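Community news | 3 min read
May 19, 2023
By the Burnilau Bulletin news desk

Burnilau's swap table is back, and it has a bigger top

The swap table at Palard Hall has reopened after a spring break, and what a welcome return it is! The idea is as simple as ever. You bring in small household things you don't want, you put them on the table, and you take home anything you fancy. No money changes hands, there are no tokens to collect, and you don't have to bring something to take something.

The old trestle has gone at last (anyone who ever leaned on the left-hand end will know why) and in its place is a broad, dark grey table with a smooth matte top, next to a wooden drawer cabinet. It's a lovely plain surface for this sort of thing. Small items used to vanish against the old flowery cloth, and now even the littlest bits and bobs show up from the doorway.

Colour helps too. A lemon-yellow oblong with rounded ends, much like a sponge or a soft foam toy, and a bottle of bright red liquid fairly sing out against the grey.

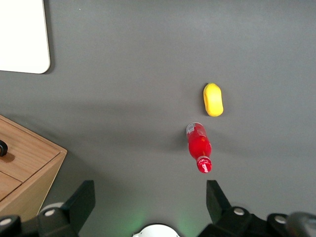 Can you bring bottles that have already been opened?

Only if they are for cleaning or washing, with the cap screwed on tight and the original label still readable. Food and drink must be sealed and within date, and medicines of any kind should go back to a chemist.

The table first appeared in the side room at Palard Hall as a one-off, meant to last for a single afternoon. People liked it so much that it stayed, and by the time it closed for the break 3886 items had found new homes. That figure comes from the tally book by the door, which is still there and has a fresh pen tied to it. Please do keep filling it in – the pages make wonderful reading, with egg timers next to jigsaw puzzles next to half a set of napkin rings.

Reopening day was a cheerful muddle from start to finish. There were 47 names in the visitors' book by lunchtime, and the tea urn had to be filled twice. One family came in with a bag of odd mugs and went home with a different bag of odd mugs, delighted. A brass toast rack was claimed, put back, and claimed again within minutes. Several people from Govby made the trip over on the early bus, and they are now keen to start a table of their own in the old reading room there. We hope they do!

Cartwright Hardware on Mill Lane has lent a set of shelves for the taller items, which should be up before the end of the month. Until then, lamps, vases and anything else that might topple can go on the floor under the window. The shop has also offered a box of paper bags, so there's no need to worry if you turn up with empty hands and leave with full ones.

Small boxed things have always been the favourites here, and that hasn't changed. Soap, playing cards, candles, tea towels in their wrappers, the present you were given two years running: they all go quickly. A box doesn't have to be perfect either. A tall, slim cardboard one in red and black tartan, with a slight crease across its middle, still looks very smart standing up on the grey, and a check like that would cheer up any shelf or parcel. 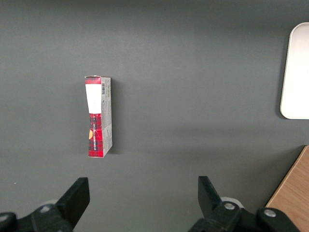 When to come and what to bring

The side room is open from 10 in the morning until two in the afternoon on the first and third Saturdays of the month, and there will be an extra evening session in June for people who work weekends. Use the side entrance, where there is a ramp and a rail.

Please bring no more than 18 items at a time, all clean and small enough to carry in one hand. Books are welcome in the crate by the piano. Large toys, bedding and anything with a plug can't be taken at present, although a separate day for electrical goods is being talked about – more on that when we have it.

Anything left on the table after three sessions goes to the charity shop in Govby.

Filed under: Out and About, Reuse and Repair, Palard Hall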